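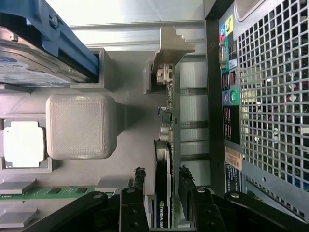
Den Pick-up schaue ich vor jeder längeren Fahrt mit Anhänger selber durch, und weil mich ständig Leute nach meiner Liste fragen, steht sie jetzt mal komplett hier, mit meinem Senf dazu. Ich gehe immer gleich vor, von vorne links einmal ums Auto, innen zum Schluss. Ordnung ist mir dabei wichtig (vermutlich zu wichtig, sagt man mir). Am liebsten hätte ich für jedes Werkzeug auf der Ladefläche so einen eigenen Rahmen wie den blauen, in dem die Festplatte sitzt. Bei mir tun es bisher Kisten von Padis, und die rutschen.

Prüfliste Pick-up mit Anhänger, Stand 30. Oktober 2025

1. Reifen, Profil und Flanken: i. O.
Hinten links eine Schramme, die kenne ich schon seit Februar. Bleibt unter Beobachtung.

2. Luftdruck kalt gemessen: i. O.
Beladen gehe ich auf den höheren Wert aus dem Türrahmen. Ersatzrad mitmessen!! Das hängt unterm Heck und wird gern vergessen, auch von mir.
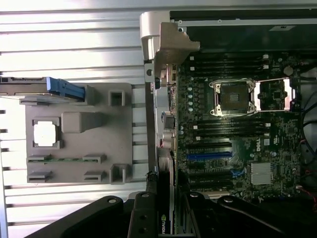 3. Radmuttern nachgezogen: i. O.
Mit Drehmomentschlüssel, bitte nicht mit dem Fuß auf dem Kreuz.

4. Kugelkopf und Verriegelung: i. O.
Etwas Fett drauf, Anzeige im grünen Bereich. Danach am Stützrad hochkurbeln und schauen, ob die Kupplung wirklich gegriffen hat.

5. Abreißseil: Mangel
Ausgefranst an der Öse. Neues von Stedel liegt bereit, kommt vor der Fahrt dran.

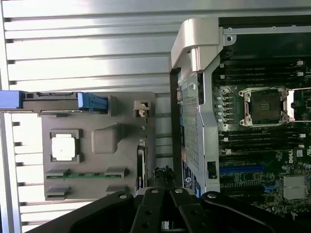
Rutkowska
Kfz-Mechanikerin und Pick-up-Fahrerin

6. Beleuchtung Anhänger: Mangel behoben
Blinker rechts ging nicht, im Stecker waren 2 Kontakte grün angelaufen. Kontaktspray, Bürstchen, läuft.

7. Ladungssicherung: i. O.
Diesmal mehr als 600 kg Brennholz nach Dosen, dafür nehme ich 3 Gurte und das Netz obendrüber. Nach den ersten Kilometern halte ich an und ziehe nach, das Holz setzt sich ja immer noch.

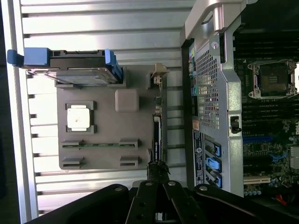

8. Stützlast: i. O.
Beim ersten Laden zu weit hinten gepackt, also noch mal runter mit der halben Fuhre. Hat gedauert, fährt sich aber viel ruhiger!

9. Flüssigkeiten: offen
Öl passt, Frostschutz im Wischwasser fehlt noch.

10. Warnwesten, Dreieck, Verbandskasten: i. O.
Westen gehören in die Kabine und nicht unter die Plane.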